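Grønli
Praldale

I bought the first Grønli record on a whim two winters ago and wore it out on my commute, so I came to Praldale with my hopes way up (always risky with a second album!). The good news is that the singing is even better this time. The not so good news is that somebody let the keyboards loose.
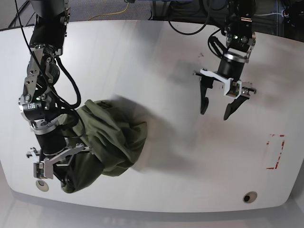

MUSIC » ALBUM REVIEWS

The opener, "Cemier," is a slow one, just voice and a brushed snare for the first two minutes, and I love it. Then "Dorkis" comes barreling in with a chorus so big I missed my exit the first time I heard it. Those two songs back to back are worth the price by themselves.

The middle drags, though. Three ballads in a row, all in the same tempo, all with that same shimmery synth pad underneath, and by the third I was thinking about lunch. The lyrics get vague here too. There's a lot of rain and a lot of leaving, and I couldn't tell you who is leaving or why.

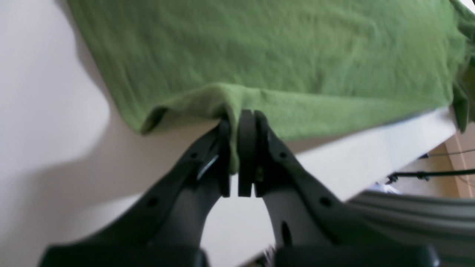 Photo: Staff

Things pick up again on side two (I got the vinyl, numbered 220, and it sounds nice and warm, with one small click near the end). The title track has a fiddle part I keep humming while I do the dishes, and the closer finally lets the band get loud and a little sloppy, which suits them so well that I wish they'd done it sooner.

I'd still put the debut ahead of it by a nose. But if you liked that one, get this, skip the ballads on a first listen and go back to them some Wednesday night when you're in the mood.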